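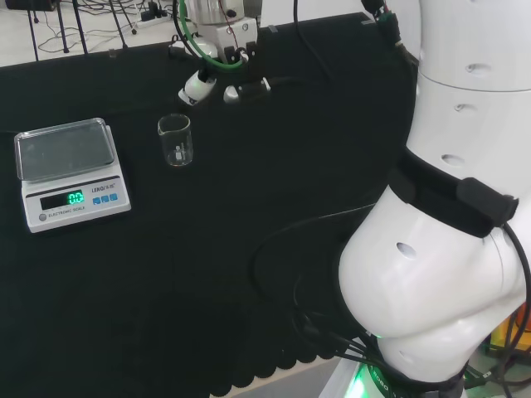 Bench notes: taring before you pour

Readings from the Rendcombe sample room drifted in September, mostly from skipped tares. The LENQI scale should show 0.0 with its clear cover on before any vessel goes near it. Place the empty beaker, wait for the digits to settle, tare, then add liquid. Graduation marks on a beaker are a guide only – record the weight. For fills over 500 g, split the batch in two and log both halves on the Badard sheet. Check weights are kept in drawer 29. Keep the black cloth flat under the feet of the scale.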